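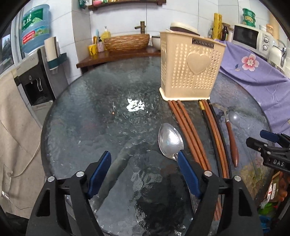 我们家政公司从五月开始搞自动化了，想问问有没有同行经历过，到底该怎么跟公司谈。我在 Fomley 做上门保洁和厨房整理，做了好几年，以前上班就是两只手一块抹布，现在上班前得先领一对手持夹爪，握着它们干活，用夹爪去夹东西，动作录下来传到一个叫 Flirow 的系统里，说是以后给机器人学着用。我排到的多半是收餐具这一类，筷子、勺子摆在桌上，筐子也在旁边，要夹进筐里。听着简单吧？你拿两根“手指头”去夹一把平躺着的不锈钢勺子试试！勺头又圆又滑，底下还是有纹路的玻璃桌面，我头一回练的时候夹得满头汗，旁边的同事笑得直不起腰，结果轮到她她也一样。筷子就更别提了，一捆一起夹容易散，一根一根夹又慢得要命，我到现在也没摸准哪种算“标准动作”。

先说清楚，我不是来骂机器的。刚开始我还挺新鲜，觉得自己也算搞科技的了，回家还跟孩子显摆了一通（孩子问我机器人会不会拖地，我说还没教到那儿）。可是干了一阵子，心里的疙瘩就越来越多，憋着难受，所以上来问问大家。

第一个是钱。以前按户算，做完一户就是一户，心里有数。现在录制按条算，而且只有审核通过的才算。上个月我录了401条，里面有91条被退回来，理由就写几个字，“遮挡”“抖动”“路径不自然”。什么叫不自然？我收了这么多年碗筷，怎么拿最顺手我还不知道吗？去问组长，组长也说不明白，让我“再放慢一点”。我放慢了，下回又给我批一个“停顿过长”，气得我那天晚饭都没吃几口。公司另外给了一笔岗位补贴，2,000来块，说是鼓励大家参加，可是退回来的那些一扣，算下来跟以前差不多，人倒更累了。
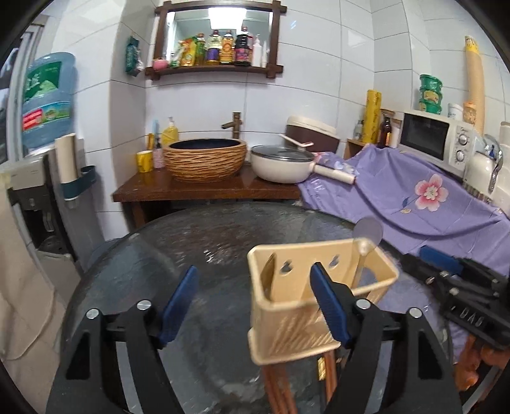

第二个是手。干活的时候手是活的，该松就松，换着地方使劲，握着夹爪就一直得绷着，尤其是右手大拇指根那块，晚上拧毛巾都酸。我跟组长提过能不能录30分钟就歇一会儿，她说可以啊你自己安排，可是任务量又没少，歇了就得往后拖，等于没说。

第三个是我最想问的，也最不好意思问出口的：我们这样一条一条地教，教会了以后还要不要我们？组里年纪大一点的几个私下都在嘀咕，有一个大姐干脆不录了，申请回去做老客户，收入少一点，她说睡得着觉。年轻的倒觉得没什么，说早点学会这个，以后出去也好找工作。我夹在中间，两边说的我都觉得有道理，晚上躺下来就翻来覆去地想。

还有个事，我们是跟着隔壁公司 MacBrayne 学的，他们比我们早开始。听说那边的人后来分成了两拨，一拨专门录，一拨专门审，保洁反而外包出去了。我不知道真假，要是有在那边干过的，麻烦说两句。我们公司下个月要重新签补充协议，我想在签之前把该问的都问清楚，可是我连该问什么都不太会。谢谢大家了，话有点多，别嫌烦。

提问者：收纳筐里一把勺
收藏 分享 评论（12）

首页 热门 职场互助 家政服务 我要提问 登录

老抹布不掉毛

我在 MacBrayne 待过，去年走的，你听说的那个一半对一半不对。分成两拨是真的，专门录的和专门审的，保洁没有全部外包，是新接的户外包了，老户还是自己人在做。我当时先录后审，两边都干过，跟你讲讲我知道的。

先说退回。审核的人看一条的时间特别短，他根本不知道你收碗筷收了多少年，他就看几样：夹爪有没有把东西挡死了，夹起来那一下画面晃不晃，放下去以后有没有马上撒手走人。“路径不自然”这个理由我自己也点过（对不起啊），多数时候是人在半路改主意了，比如本来奔着勺子去，中途又拐去拿筷子。你做家务的时候这样拐很正常，眼睛看到哪儿手就到哪儿，可是录下来就显得乱。所以我后来教新人，动手之前先站那儿把顺序想好，先勺子后筷子也行，反过来也行，定了就别变。光这一条，我带的人退回就少了很多。

至于筷子，我个人是分成小把来夹，夹中间偏上一点，离筐口近了再慢慢立起来。你们那边的要求不一定跟我们一样，最好让组长去要一份书面的说明，里面得有通过的样子和不通过的样子，对着看。要是公司连这个都拿不出来，那你被退回去的那些就有得谈了，标准都没有凭什么扣？

手疼这个你千万当回事。我就是拖着没管，后来拿锅都费劲，走的时候一半是因为这个。我们那边后来改成录一阵子、换去整理记录或者布置下一个场景，布置也算工时的，这样手能缓过来。你可以照着这个提，“布置和清理算不算工时”，这句话一定要问！我们一开始是不算的，摆桌子、把筷子勺子重新弄乱、再擦一遍，全白干，后来好几个人一起去说才改的。

要不要我们这个问题，我没法给你打包票。就我看到的，变化不是一下子来的，是慢慢地，招新人的时候问的东西变了，以前问你会不会擦油烟机，现在还要问你录过没有。老员工没有因为这个被赶走的，但是有几个觉得没意思自己走了，觉得一天到晚对着一张桌子，连客户的面都见不着，没人跟你说话。我也有这个感觉，以前上门，阿姨还会给我切个西瓜呢。

赞同 91 评论（7）

小满没睡醒

签协议别怕，慢慢看，看不懂的拍下来回家看，别当场签。我姐也是干这行的，她说习惯了就好了，工具拿着拿着就顺了。我觉得楼主想太多了，机器人现在拿个筷子都费劲，等它学会我们都退休了哈哈。手酸可以贴膏药。

赞同 3 评论（2）

Jaltham门口卖豆浆的

楼上说习惯了就好那位，我不太同意，手的事情习惯不了，贴膏药也得先把活儿停一停啊。

我是做排班的，不干录制，但是我们这边 Jaltham 园区的服务站也上了类似的东西，补充协议我从头到尾跟着改过几稿，所以我就说说协议里该盯住哪些地方，你拿张纸抄下来，去的时候照着问，不丢人的。

一个是自愿。参加录制是不是自愿，不参加或者中途退出，原来的岗位和老客户还给不给你。你们那位大姐能申请回去，说明现在是可以的，那就让公司把它写进去，口头上的今天可以明天就不一定了。

再一个是退回的条目怎么算。我们这边吵了很久，最后定的是退回的也给一部分底钱，多次退回的要有人当面教，不能光点一个理由完事。你手上那些被退的，先把理由一条条抄下来或者截图留着，按理由归归类，到时候一拿出来，对方就知道你是认真的。我见过太多人去谈的时候就一句“你们扣太多了”，人家一问扣了多少、扣在哪儿，答不上来，话就没法往下说了。

还有补贴。问清楚这个钱发几个月，是固定的还是跟量挂钩的，停发要不要提前告诉你们。补贴这种东西我最不放心，刚推的时候都有，推开了说没就没。宁可补贴少一点，把单价谈高一点，这是我个人的看法，你们自己掂量。

要是去客户家里录，还得问客户知不知道、签没签字，家里的东西拍进去了谁负责。一个台子上什么瓶瓶罐罐都有，有的人家是介意的，别到时候投诉落到你头上。

最后是转岗，我觉得这个比问“还要不要我们”管用。你直接问公司，审核岗、带教岗、布置场景的岗，有没有名额先给现在录的人，要什么条件，有没有培训。收过这么多年碗筷的人去看录像，哪里别扭一眼就看出来了，这是你的本钱，不要不好意思开口。我们站里有一位保洁就转去带教了，她打字慢，前头吃了点苦头，现在新人都爱跟她，就是她老抱怨开会太多，说宁愿去刷两个灶台。

对了，能几个人一起去就几个人一起去，年纪大的和年轻的都叫上，你们担心的事情不一样，凑到一起问得才全。

赞同 58 评论（9）

收纳筐里一把勺（提问者）

都看了，谢谢！我今天早上就去问了布置算不算工时，组长愣了一下说她要去问问，估计是真没人提过。被退的理由我已经抄了一半，“遮挡”最多，比我想的多得多，看来我右手老是伸得太靠前了，明天改改看。膏药我也贴了，味道有点大。协议的事等谈完了我再上来说。

赞同 17 评论（4）

查看更多评论 举报 返回顶部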